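The Sock Question

Viktória Deák has been married for 22 years and has never once folded a fitted sheet. She rolls it into a ball, pushes the ball to the back of the closet, and shuts the door with her hip. Her husband folds. They have separate shelves, a treaty they reached in the second year, after what she calls the towel summer.

I went to see her because I had been told she was the happiest person in Greenwood on the subject of laundry, and I wanted to know what that looked like. It looked like a woman drinking coffee next to a heap.

"It's clean," she said. "What more do people want from it?"

Quite a lot, as a rule. In May I asked readers of this magazine to write in about how the wash gets put away in their homes, expecting a handful of tips on stain removal. I got 258 letters. A few were about stain removal. Most were about somebody else in the house and what that person does to a T-shirt.

Folding, I learned, is inherited, like a nose. People do it the way their mothers did it and regard every other method as a sign of poor upbringing. Santosh Awasthi folds his shirts in thirds over a magazine he has kept for this purpose since college. His roommate folds in half and then in half again, a practice Santosh described to me over the phone in the tone you would use for a burglary.

Then there are the filers. Filers stand their clothes upright in the drawer, spines out, so that every item can be seen at once. I have tried it. It works beautifully until you take out a shirt, at which point the rest lie down like cows before rain. Akosua Adjei, a filer of long standing, told me I was underfilling the drawer. I bought more shirts. I am still waiting to hear whether that was the advice.
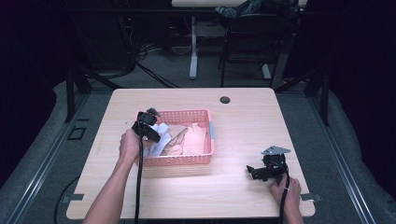 White, peach and tan: a small load in a pink basket.

The drawer itself has become a business, of course. Munomico will sell you a set of 4 cloth dividers for a sum I would rather not type. Stallside, which started out making tack-room shelving for horse people, now does a closet line with a place for everything, including bridles. Cameron Dalgleish bought the full closet, spent 90 minutes assembling it, and keeps his clean clothes on the chair beside it. He says the chair gets better light.

I have come around to the chair. Every bedroom I was shown had one, or a treadmill doing the same job, and its owner always stood a little in front of it. A chair asks for nothing. It holds the jeans that are too worn for the drawer and too good for the hamper, a class of garment the closet industry has yet to recognize.

Socks I can't help you with. Wafula Shemweta wrote to say he had solved them by throwing out every sock he owned and buying 400 of one kind, gray, from Jukby. I called him to ask how it was going. He said it was going very well, except that his daughter had started wearing them, and then her friends had, and he was down to the ones with holes.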